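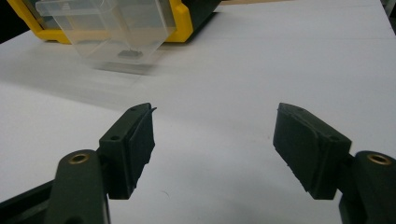
Private car sales: revised handover procedure

The Ernia owners' register has changed its procedure for members selling a car privately. The new version applies from February and replaces the sheet issued with the last handbook. It covers any car advertised through the register, including non-runners and cars sold for parts.

Viewings should be held at one of the 5 listed meeting points. The Pirnard site is open until early evening and has a covered inspection bay. The Ochoa site has no ramp, so underside checks must be booked elsewhere. A seller should bring a second person, and both should stay with the car for the whole viewing.

Before a test drive, record the buyer's licence details and confirm that their insurance covers the car. The seller keeps the spare key. Test drives start and finish at the meeting point and should not exceed 2 laps of the marked route.

Payment is by bank transfer only. Check the balance in your own account; a screen shown by the buyer is not proof of payment. The logbook and keys are handed over once the funds have cleared.

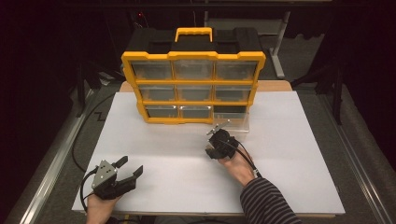
Listings and fees

The register carried 630 listings last year, of which 74 were withdrawn before a viewing took place. Most withdrawals followed a missing service record or a chassis number that did not match the logbook. Sellers are asked to check both before submitting.

The listing fee is unchanged. Grudance continues to handle history checks, and reports remain valid for one month from the date of issue.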